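Wednesday, May
Posted by: bench 2, Skodville

Cup and lid again. Tumex wants 300 clean two-arm demonstrations of this one task before we move to the next, and I still don't see where the number comes from. It was in the plan when the plan reached us. The whole set stands at 1,745 episodes over all tasks, and the last policy trained on it was mediocre at lids. More of the same is supposed to fix that. Maybe.

My complaint is with variety. The operators get good by the second hour and then every episode looks alike: right arm takes the rim on the left, left arm brings the lid in tilted, same approach, same height. The Munro script scores all of these as "diverse" on the strength of small shifts in cup position. I don't buy it. Looked through 16 episodes side by side before lunch and could hardly tell them apart.

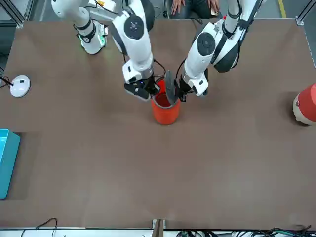
Orange cup, rim held by right gripper, left gripper with the lid upright at the mouth.

Things I'd want settled before anyone calls this batch done:

The upright lid. If the lid goes in on edge and then gets worked around, do we label that as one insertion or as a miss plus a recovery? Borka's labeling guide says one. The training notes say recoveries should be tagged. Both can't stand.

Grip on the rim. The right gripper is clamping the rim of the opening the lid has to cover, so at some point it has to let go or slide down. Operators do this by feel and each one does it differently. That could be the useful variety, or it could be noise. No test planned to find out which.

Clutter. Stuff left along the sides of the table drifts from session to session and isn't logged. I asked for a log in the last entry. Still no log.

Proposal: hold back 2 full sessions, train without them, see if the lid score moves at all. If it doesn't, I'd stop collecting and go fix the labels. Cable check on both arms tomorrow morning before start.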